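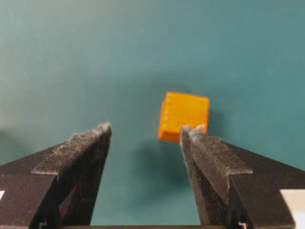 An orange cube on a teal surface.

Fri 18 May
By the Group Finance and Reporting Office, Damach Construction

Progress report to the lending group: first half of the year

Trading in the first half was in line with the plan agreed with lenders in October. Revenue rose on the same period last year, with most of the growth coming from the fit-out business. Civil engineering work was flat. Group operating margin stood at 2%, against 3% in the previous half, and the board does not expect it to recover fully before the year end.

The fall in margin relates mainly to two older contracts taken on by Prastix, our regional building arm, at fixed prices. One of these has now been handed over and the final account is being settled. The other, at the Matheson depot, is running eleven weeks behind programme following the loss of the cladding subcontractor. A replacement has been appointed and was on site at the date of this report. A provision has been made for the added cost, and we have lodged a claim for part of it against the bond. No recovery has been assumed in the figures.

The order book is satisfactory. Work secured for the current year and beyond now covers 50 separate contracts, and all those signed since October include a clause allowing for changes in the price of steel and timber. Tender activity remains steady, although clients are taking longer to sign – particularly in the public sector, where several schemes have been put back to the autumn.

Headcount at the half year was 569. The recruitment of site managers continues to be difficult and we have relied on agency staff more than we would wish. The apprentice intake has been kept at last year's level.

The move of the payroll and purchasing teams to the Jerkasine office was completed on budget. Some supplier invoices were paid late during the changeover, and the backlog has since been cleared.

Cash at the period end was ahead of forecast and the loan facility was not fully drawn at any point. All covenants were met. Lenders are asked to note the position at Matheson and to agree that the next report should include a separate cost schedule for that contract – a draft layout will be sent beforehand.

Contact: Group Finance and Reporting Office | © Damach Construction | Back to top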